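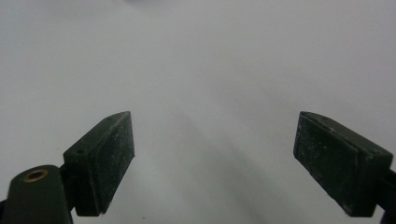
A **work surface** is the flat top of a table, bench or counter on which goods are handled, sorted or put together. In homes the term mostly means a kitchen counter, while in shops and workshops it covers benches of many kinds. Color is usually chosen to suit the task. Plain, pale gray-white surfaces are common where dark items are handled, as the outline of a dark part shows up clearly against them. Patterned tops hide crumbs and scratches but make small items harder to find.

## Height

Standing benches are normally set a little below the elbow. Heavy work calls for a lower top and fine work for a higher one. Benches shared by several people are often adjustable, either with a crank or with pins set into the legs.

## Materials

Solid wood can be sanded and oiled again when worn. Steel is easy to wash but noisy, and it dents. Stone is hard and stays cool - bakers have long favored it for pastry - but it is heavy and may stain if left unsealed.

## The Drutden bench

The Drutden bench is a regional type with a top 40 mm thick and 3 drawers on one side. It was first built by Pieter Joubert for the bookbinders of Tolentino. A later version by Busisiwe Ngubane has 2 drawers and a folding leaf.

## See also

- Kitchen counter
- Workbench
- Drafting table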